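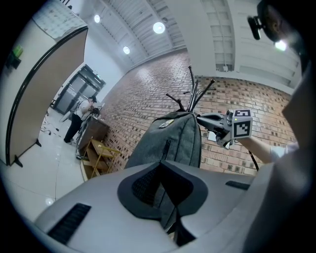 My sister's reply came in before I'd finished my coffee: a coat rack is where bags go to be forgotten, and if I wrote one more column in favor of them she'd unsubscribe. Fair enough. She's a floor person. Her bag lands wherever she stops walking, and she says she always knows where it is since she trips on it.

Home Blog Essays Small Spaces Archive Contact

I'm still going to stick up for the coat rack, and I mean the kind with legs and curvy arms, not a row of screws in the drywall. I grew up with one and I've owned 2 since. The one I have now came from a closing sale at a place called Zenemska, and I carried it 14 blocks home because it wouldn't fit in the car (I tried it through both windows, don't ask).

My case is mostly about backpacks. A coat is easy, you can throw it on a chair and it'll forgive you. A backpack on a chair slides off, takes the chair cushion with it, and dumps your pens under the radiator. Hang it by the loop and it stays upright, with the zipper facing you, so you can get your keys out with one hand while you hold the mail in the other. I do this every single day and it still pleases me!

Now, the weight thing. Yes, a rack will tip if you load one side. Mine went over in February with a wet parka and a bag full of library books on the same arm, and it made a noise the downstairs people asked me about. So spread things out, and put the heavy bag over a leg. I also like little round knobs on the ends of the arms - pointy hooks chew up the loop on a bag, and I've sewn mine back on more than once.

What I can't stand is the rack as storage. Over 83 percent of what's on my friends' racks (my number, totally unscientific) hasn't been worn since last winter. If it isn't going out the door this week, it belongs in the closet. Leave an arm free for company, too. My sister can use it when she visits. She won't.

Contact | Copyright 2018 | Back to top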